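Flekus – README

Small command line tool for reading crash dumps and old log files side by side. Started as a patch on Adon, got too big, now its own thing. Maintained by Zsófia Bakos, mostly evenings.

Status: usable. Not finished. Config format may still change before 1.0, sorry.

What it does

Takes a dump, takes the log from the same run, lines them up by timestamp. You get one list. Scroll up from the crash and see what the program was saying before it fell over. No GUI. There was one, it was slow and I took it out.

Filters work on thread, module name, or plain text. Regex too but put it in single quotes or your shell will eat the brackets.

Install

Needs Python 3. Clone, then run setup.py from the top folder (not from src, it will fail with a confusing import error). Symbols go in a folder called sym next to the dump. If they're somewhere else pass --sym and the path.

Windows dumps fine. Linux core files mostly fine – very large ones get read in chunks, so the first load takes a while and the progress counter jumps around. Mac not tested.

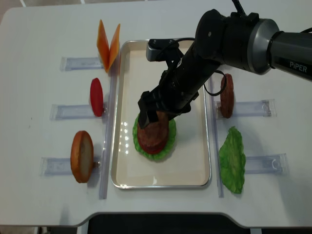

Sample data

The samples folder has 105 dumps with matching logs. Most are from Ovusov, an old print queue program I used to look after, with user names and paths scrubbed. 13 of them are broken on purpose: truncated header, wrong clock, missing log, that sort of thing. Those are in samples/bad and the tests expect them to fail, so please dont fix them.

The whole folder is 700 MB unpacked. Skip it with --no-samples if you only want the tool.

Each sample has a short text file with:

- build number
- which thread crashed
- cause, if known (a few just say "unknown", I gave up)

Labels were done by hand by me. One person, no second check. If you think a cause is wrong open an issue and paste the stack.

Known problems

- Clock drift. If the log and the dump come from different machines the order can be off. Use --shift with seconds, negative is OK.
- Logs with no timestamps get stuck at the end of the list. No plan to change this.
- Color output looks bad on light terminals. Turn it off with --plain.
- Ctrl+C during load leaves a temp file behind. Delete it youself for now.

Changes

8/9/22 – new filter code, much faster. Dropped the --old switch. If your scripts use it, they'll break, use --format 3 instead. Fixed the crash on empty logs.

License is in the LICENSE file. Samples are under the same terms as the code.

Related

Adon – the original log viewer
Navarrete – symbol folder cleanup script
Ovusov crash notes, June
Writing a filter for Flekus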